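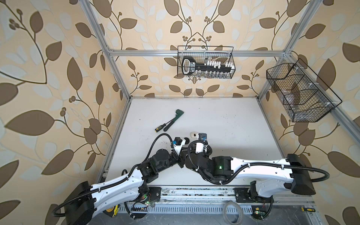

Chapter 5
Keeping Shared Tools in Working Order

A community workshop lives or dies by the state of its tools. Members will put up with a cold room and a small car park, but they stop coming when the pillar drill has been out of use since September and there is no sign of it being mended. In this chapter we look at how a shared workshop can keep track of its equipment, decide who may use it, and pay for repairs.

By the end of the chapter you should be able to:
draw up a tool register for a small workshop
explain the difference between an open tool and an inducted tool
write a fault tag that another member can act on
work out a yearly repair budget

5.1 Two kinds of tool

Most workshops sort their equipment into two groups. Open tools, such as screwdrivers, clamps and glue guns, can be used by any member at any time. Inducted tools need a short lesson first. A laser cutter, a table saw and a lathe would all normally fall into this second group.

The line between the two is not always clear. The Kosta workshop, which we shall follow through the chapter, first listed its soldering irons as inducted tools. Jonalyn Policarpio, who kept the register there, moved them to the open group after a year. Very few members had asked for the lesson, and most were borrowing irons from each other anyway. The bandsaw went the other way after a run of broken blades.

5.2 The tool register

A register is a list of everything the workshop owns or has on loan. It can be a paper book or a spreadsheet. Each entry should give the name of the tool, where it is kept, who owns it, the date of the last check and the name of the person who made it.

Ownership matters more than new groups tend to expect. Ross Moffat lent Kosta a Forkel lathe and later moved away. Nothing had been written down — the group could not say whether he wanted it back, or who should pay for the new belt it needed. The matter was settled by letter, but the lathe stood idle in the meantime. A loan entry should therefore also state how long the loan will last and who pays for wear.

5.3 Fault tags

When a tool breaks, the member who finds the fault should switch it off, unplug it and tie on a tag. A tag that reads "broken" is of little use. "Motor hums but blade does not turn" tells the repairer where to begin. The tag stays on until the repair has been tested, and the same words are then copied into the register.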